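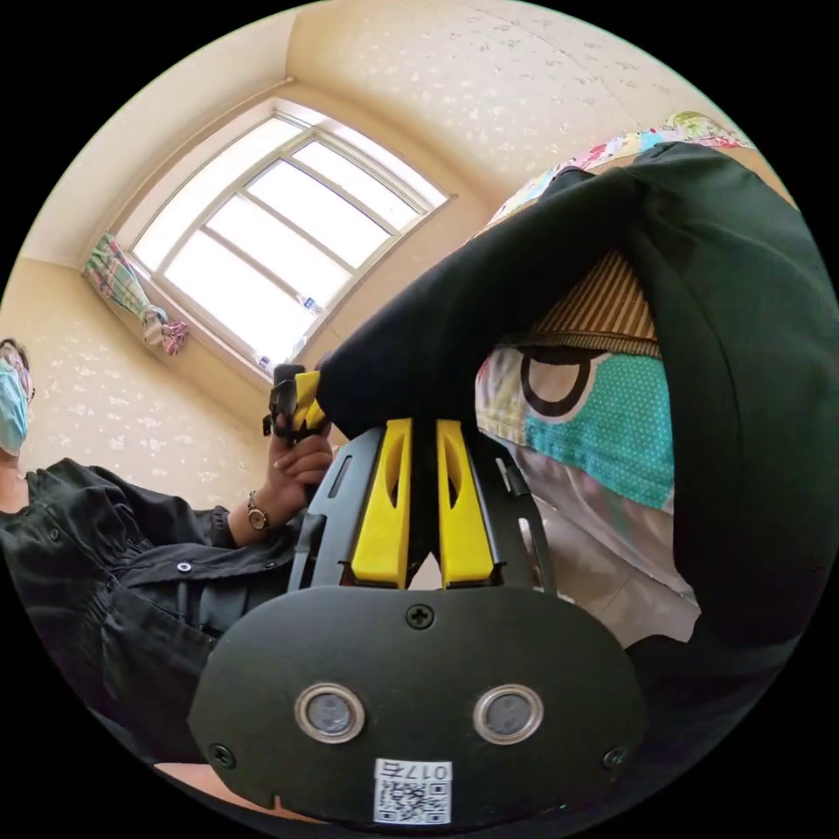 According to Enberg, the finger screws should be checked before the lenses are wiped, as the wiping cloth tends to hide a screw head that has started to lift. The order below has been changed to suit.

Clisano hand-held gripper, unit 017
Weekly inspection, cloth-handling set
Form 2602, to be completed on Saturday before the first session

1. Housing screws (top centre, lower left, lower right)
Result: pass
Comment: All 3 seated. Top screw took a slight turn. Do not use thread lock on this housing.

2. Finger pair
Result: pass with remark
Comment: Tips meet squarely when closed by hand. Light scuffing on the inner face of the left finger. Replace both fingers together at the next service, even if only one is marked.

3. Slotted carrier
Result: pass
Comment: Lint removed from the slots with a soft brush. No cracks at the roots of the side arms.

4. Lenses and bezels
Result: pass
Comment: Dry cloth only. One smear on the right lens, cleared at the second wipe.

5. Label
Result: pass
Comment: Code scans first time. Number agrees with the register.
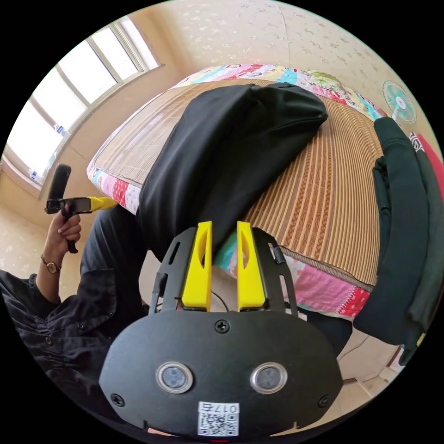
Photo: Juntunen site record

6. Cable
Result: attention
Comment: The loop behind the fingers must stay clear of them through the full stroke. It touched once in 40 open and close cycles. Re-dressed and cycled again without contact. Check again next week.

7. Second gripper
Result: pass
Comment: Inspect to the same list and record on its own form. Check that the device on top does not rock when the handle is turned over. Do not swap fingers between units.

8. Work surface
Result: pass
Comment: Woven mat to lie flat over the quilt. Raised strands catch the finger tips when thin cloth is picked up. Turn the mat if the weave has lifted.

9. Stroke counter
Result: pass
Comment: Reset after lubrication. Interval is up to 2000 strokes with Stistent dry film; shorten it if the fingers begin to drag. No oil or grease near garments.

10. Restart
Result: released for use
Comment: Item 6 carried forward. Spare finger pair to be ordered from Clisano before the August service. Old pair to be tagged and kept until the new one has been fitted and cycled.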